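Lemow House Family Support Program
Mid-year progress report to the Kvam Fund
30 Jul 2019

Thank you for another half year of backing. We have a lot to tell you, and most of it is good.

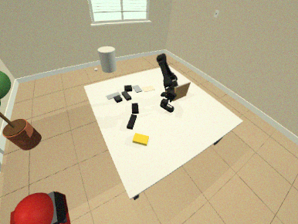

When we last wrote, in January, the program had just taken over the evening intake line and we were still learning how to run it alongside the daytime counselling. The line is now settled. It is open until nine on weeknights, and families who call after work get a trained person on the other end instead of a recording. Between the start of the year and the end of June we took 873 calls. A good share of them came from people who had never contacted a counselling service before, and many told us they had been putting it off because they couldn't ring from work.

Counselling for couples and families

All 6 of our counsellors are now carrying full caseloads, and the two who joined in the autumn have finished their supervised hours. We're thrilled with both of them. One has a background in grief work and has started seeing older couples where one partner has had a serious diagnosis. We didn't offer this before (it was in our application to you as a "maybe, later") and the appointments filled within a fortnight of opening.

The wait for a first appointment is shorter than it was at the last report for couples, and about the same for families with teenagers. Teenagers are the harder group to fit in. They need the hours between school and dinner, and so does everyone else. We've moved two staff to a later start so that more of those hours can be used, and we'll be able to say in the next report how well that has gone.

Parenting groups

The spring groups ran at Plondisel and at Vesach. Plondisel was full from the first evening, with a waiting list, and the parents there have carried on meeting by themselves since the group wrapped up. We love this! They have asked if we could send someone along now and then, and we've said yes to once a month.

Vesach was slower. We had planned an eight-week course and ran it as a five-week one after low numbers in the first sessions. The parents who stayed were very engaged and gave us frank feedback: the start time was too early for anyone coming off a shift, and the bus home stops running before the group ended. The fall course at Vesach will be held on a weekend morning with child care on site. The child care was not in the original budget, and we've noted it below.

Work in the neighbourhood

Our counsellors spent a good deal of time this half year outside the office. They gave evening talks at two libraries and a community centre, helped at the winter meal program, and sat in on the school board's meetings on student wellness. Those meetings have led to something practical. Three school counsellors now refer families to us directly, using a one-page form that we wrote together, and the families no longer have to tell the same story to four different people before they get an appointment.

We also printed the plain-language booklet on separation and shared parenting that you funded as a one-time item. We ordered 4,000 copies and 700 are left. The family court information desk has been the biggest user by far. A few readers have pointed out that the page on holidays assumes two households in the same town, and we'll rewrite it before the next printing.

Money

Spending is close to plan. Salaries are on budget. Printing came in slightly under, and travel slightly over, mainly due to the extra trips to Vesach. We would like your approval to move what's left in the printing line over to child care for the fall course. No new money is needed for this. The full statement is attached separately, in the format you asked for last year.

What hasn't moved

The men's group has not started. We found a facilitator and then lost them to a full-time job in another province, and we haven't found the right person since. We'd sooner wait than start it badly, but we know it was a commitment and we're still looking. The follow-up survey is behind as well. The questions are done and translated, and the first mailing goes out in September.

Next six months

The fall groups open for registration in the last week of August. We'll be training a second person on the intake line to cover sick days, and continuing the older couples' appointments for as long as there is demand. We would be very glad to have someone from the Fund visit during the fall course, either at Plondisel or at Vesach. The coffee is better at Plondisel, but Vesach has the parking.

Submitted by the program coordinator, Lemow House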